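Workshop notebook, 5 December 2019
Sorting and baskets

Finally got to the small stuff! Dineo Baloyi and I have been putting off the clips since August, and this morning we just tipped the whole Zevura carton out and got going. I love this job more than I should. Give me a heap of mixed stationery and a couple of empty baskets and I'm happy until lunch.

Where we stand: the office drawers at Mabaso are done, the mail shelf is done, and the craft cupboard is half done (Ifor has the glue and the ribbons, ask him before moving anything). What's left is clips, plates and the odd bits that came over from Lostport with the last move.

The baskets are a big step up from the plastic tubs. Sizwe Modise found them, 10 in all, and they're light, they stack a little, and you can see what's in them from across the room. The tubs always ended up as junk drawers with lids. I'd like to keep one kind of thing per basket for as long as we can stand it.

Clips were the fun part. We had up to 300 in the carton, a lot of them tangled, and the handles catch on each other if you grab a fistful. Best way I've found is to spread a few on the table near the front edge, flip the handles up, and pick by the handle. Much faster than pinching the body, and easier on the fingers too.

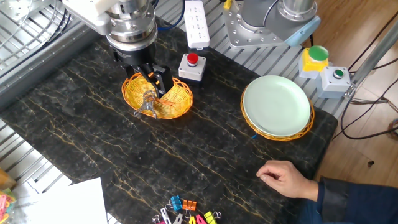 Clips to the left, plates to the right is the layout I want to keep, and Mutua agrees. The binder clips wait in the middle by the front edge, blue, orange, pink, yellow-green and white, with the clear one over in the left basket. The mint plate takes up most of the right basket, so I wouldn't try a bigger plate in there. The black tabletop with the gold veins is great for this, the bright colors jump right out at you!

Still to do: labels for the baskets (Paster card, the thick one), a home for the pastel clips, and ask Demetrio Ibarra if shelf 42 is free. Dineo wants to sort by size next and I want to sort by color. We'll try hers first.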